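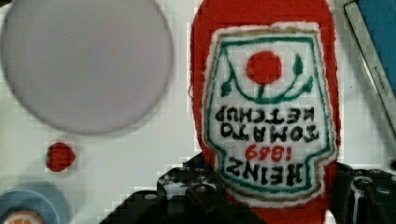

Can a reviewer rate a book without finishing it?
A rating may be entered only for a book read to the end. Unfinished books get a written note with the page number reached and no stars.

Horkitz Review
Minutes of the reviewers' meeting
October 19, 2020
Held at the Umeck reading room. Quorum was met and the meeting was opened by the chair.

1. Minutes of the previous meeting

Approved with one correction. Under item 4, "abridged edition" should read "revised edition."

2. Unfinished books

The rule printed at the head of these minutes was put to the meeting in that wording and adopted. It replaces the March guidance, which allowed a provisional rating marked with an asterisk. The asterisk did not carry over to the archive pages, so a provisional rating and a full rating looked the same there. Existing provisional ratings will be removed. The text of those reviews stays up with the page number added where the reviewer can supply it. Where the reviewer cannot supply it, the note will say "not finished" and nothing more.

The rule covers essay collections and story collections. A review that treats only part of a collection must list the pieces read. Skipped introductions, appendices and notes do not make a book unfinished unless the review comments on them.

3. The Prarnari essays

The Prarnari essay series was assigned in the summer and 14 reviews came in. Discussion concerned the third volume, on memory and the provincial novel. Several of the reviews judge the author's character from the tone of the essays and say very little about the argument. The chair asked whether the style sheet should deal with this.

The proposal was as follows. A review may say that a passage is smug, evasive or unfair, provided that the passage is quoted or cited by page. A review may not state what the author privately believes unless the book says it. Where the reviewer thinks the author contradicts an earlier volume, both places must be cited.

Against the proposal it was argued that tone is part of an essay and cannot always be tied to one page. A reader gets tired of a voice over a whole book, and a page reference for this would be arbitrary. The wording was changed to "by page or by chapter."
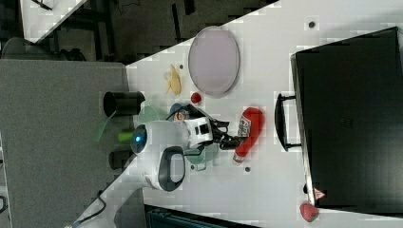
A reply from the back row was that chapter references would be too loose for the third volume, as its second chapter takes up most of the book, and that a reviewer who found the voice tiresome should be able to produce at least one sentence that shows it. The chair agreed to add "with at least one quotation." The amended wording was adopted, 6 in favor and 2 against.

The reviews already submitted will be returned to their writers for page or chapter references. They need not be rewritten otherwise. Reviews not returned by the next meeting will be held over.

4. Translations

Rondonuwu, the long novel on the spring list, exists in two English translations. Reviews have been filed under a single title and it is not clear in most cases which translation was read. Two complaints about "wooden dialogue" quote lines that appear only in the older version.

Agreed: every review of a translated book will give the translator and the year of the edition in the heading. Remarks on prose style should say whether the reviewer has compared the translation with the original. A reviewer who does not read the original language may still comment on the English, and should describe it as the English.

A suggestion that the two translations be given separate pages was deferred. The catalog software merges entries by title and it is not known whether this can be turned off.

5. Length of plot summary

Current practice is uneven. The draft limit of one paragraph was discussed. It was pointed out that nonfiction needs more space to set out the argument before it can be disputed. The limit will apply to fiction only. Late plot developments are to be kept out of the opening paragraph. No vote was taken on spoiler warnings.

6. Star scale

The scale stays at 5. Half stars were proposed and not seconded.

7. Action items

Style sheet to be updated with items 2, 3 and 4 before the next issue.
Provisional ratings to be removed from the archive.
Reviewers of Rondonuwu to be asked which translation they used.
Catalog software to be checked for the merging of titles.

8. Other business

The lending copy of the first Prarnari volume is missing its index pages. A replacement will be requested.

The meeting was adjourned. The date of the next meeting will be posted in the reading room.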